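Wear Testers, Midweight Merino Blend Base Layers
Ahonen Apparel, Skendenberg office
Reply by 30th May

Ahonen is recruiting wear testers for the Soken line, a group of midweight base layers due for retail release in October. The test covers two garments, a long-sleeve crew top and a full-length tight, both cut from the same knit. Testers wear the garments during normal outdoor activity, wash them at home on the schedule supplied, and file a short written report each week. The test period is nine weeks.

Fabric and construction

The knit is a merino and nylon blend with elastane in the cuffs and waistband only. Seams are flatlocked except at the underarm gusset, where a narrow overlock is used. The points under review are pilling at the hip and pack-strap area, seam abrasion, recovery at the knee and elbow, odor retention between washes, and change in length after repeated laundering. Colorfastness is tested separately in the lab and need not be reported unless dye transfers to other clothing.

Who may apply

Applicants must be 18 or older, live within driving distance of Skendenberg or Tomedgate, and spend at least five hours a week running, hiking, ski touring or cycling. Chest, waist, hip and inseam measurements are required with the application and are checked at the fitting. Sizes S through XL are open in both the men's and women's patterns. Persons with a known wool or lanolin allergy should not apply. Employees of other clothing makers are not eligible.
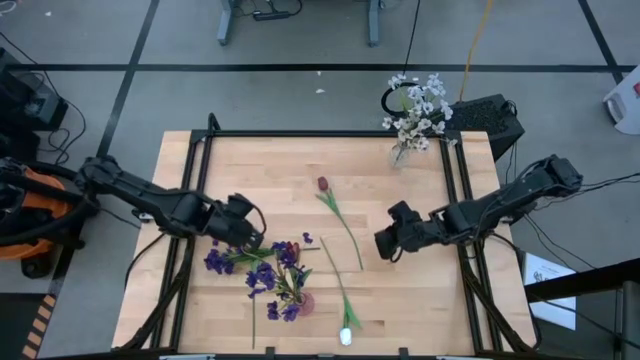 Do I have to wear the top and the tight together?

The two pieces are scored separately, so they may be worn on different days, provided each one reaches the weekly minimum of five hours.

Care during the test

Wash at 30 degrees Celsius with a liquid detergent, inside out, with the zippers of other items closed. Fabric softener and bleach are excluded, and so is tumble drying. Dry flat. Each wash is entered on the card sewn into the return bag. A garment that tears or opens at a seam should be taken out of use and sent back unrepaired, with the date and the activity noted.

Compensation

Testers receive a $93 payment on completion and may keep one finished set from the October production run. Sample garments remain the property of Ahonen and are returned at the end of the test for tensile and abrasion measurement. Partial participation is not paid, except where a garment fails before the end of the period. In that case full payment is made.

Selection and fitting

Selected applicants attend one fitting at the Skendenberg office or at the Tomedgate store. Relaxed and stretched dimensions of each sample are recorded at the fitting and again on return. Testers agree not to publish photographs of the samples before release.

How to apply

Send your measurements, usual activities, weekly hours and preferred fitting location to Aaliyah Grewal, Product Testing. Questions on fabric content or garment care go to Amrit Sandhu, Materials. Put "Soken wear test" in the subject line. Incomplete applications are not processed.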